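4.2 Where the lemon goes

The households in our two towns, Sevside and Urnstead, had little trouble telling us where things were supposed to be kept. Knives had a drawer. Bread had a bin. Tea towels had a rail, and in several kitchens the rail had a second rail for towels that guests were not to touch. The trouble began when we asked about items that were out on the counter at the time of the interview and had, by the resident's own account, no business there.

We call these items lodgers. A lodger is any object that has stayed on a work surface for longer than the task that brought it out, and that at least one adult in the home is willing to defend. The second condition matters. An undefended object is clutter, and clutter has been well served by earlier writers, many of whom appear to live alone.

Of the 200 households in the diary study, almost 40 named a piece of fruit as their longest-staying lodger. We had expected mail. Fruit bowls were common in both towns, and residents spoke of them with pride, yet the lodger was as a rule a single fruit living outside the bowl. Asked why, one Urnstead resident told us that the bowl was "for fruit." Pressed on this, she changed the subject to parking.

Lemons were the most strongly defended. An apple on the counter is understood by everyone in the house as food and is eaten, often by the wrong person. A lemon is safe from this. It is bought for a dish, the dish is put off until Sunday, and by Sunday the lemon has acquired a place. Montes, who carried out the Sevside interviews, noted that residents wiped around the lemon and returned it to the same spot when they had to lift it, a courtesy few of them extended to their keys.

The spot itself was rarely bare counter. Residents preferred to put a lodger on something, and a mat, a trivet or a folded cloth seemed to turn leaving a thing out into putting it away (Figure 3).

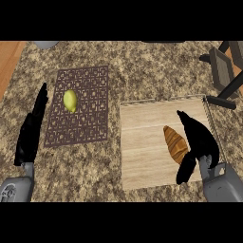 Figure 3. Counter in a rendered kitchen: a lemon on a lattice mat, with a light wooden cutting board to the right.

Cutting boards did not work in the same way. In both towns a lodger placed on a board was read as the start of a job, and somebody would sooner or later ask who was cooking. Two respondents admitted to using this on purpose. Neither reported a meal as a result, though one did get an argument, which she described as overdue.

The Rutside pilot, which we have left out of the counts, suggests that the pattern weakens where kitchens are shared by people who did not choose each other. There the mat was treated as common ground and the lodger as fair game. Yolotzin Montes left a lemon of her own on the mat in the Rutside kitchen one October morning, with the consent of the household, and it was in somebody's drink by the evening. We did not repeat the trial.

It remains to ask how a lodger leaves. The diaries are thin on this point, as people seldom write down the day they gave in. Section 4.3 takes up the few departures we could date, beginning with the squash.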